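### 3.2 Site records and booking behavior

Booking records came from three campground operators – Disum, Stadau and Fonseca – and cover tent and cabin stays of one to 21 nights. We removed canceled stays and group bookings, which left 1,000 records. Each record gives the arrival date, the length of stay, the unit type and the price paid per night. 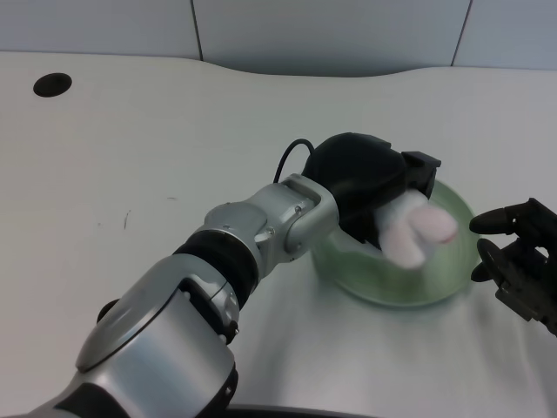
**Figure 2.** Robotic arm with a black gripper holding a white plush toy.

Guests in furnished tents stayed longer than guests who brought their own gear. The difference was largest in July and small in the shoulder months. Riverside units filled first at all three operators, even where they cost more. Seok's earlier work on the Olar sites found the same order of preference.
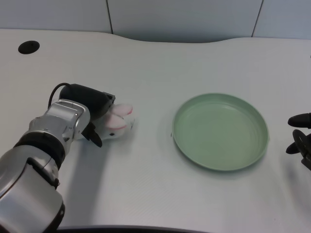
Did price affect length of stay?

Only for cabins, where stays got shorter once the nightly rate passed 70 dollars.

A follow-up survey went to 500 of the guests by email. Eun-ji Seok coded the open answers, and a second reader checked the codes. Most comments dealt with bedding, noise and the walk to the washrooms.

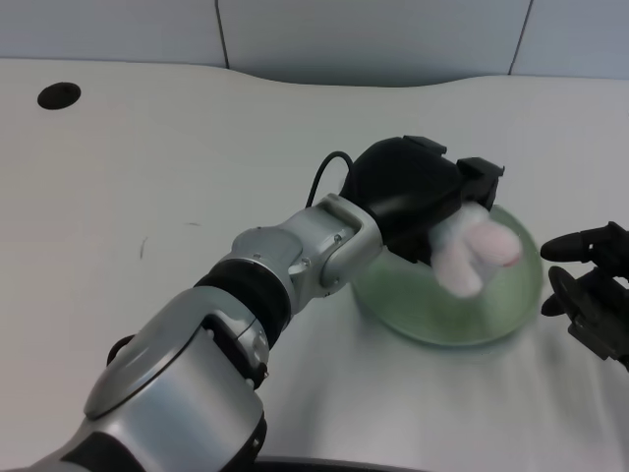 ### 3.3 Limits of the data

The records do not show repeat visits under a different name.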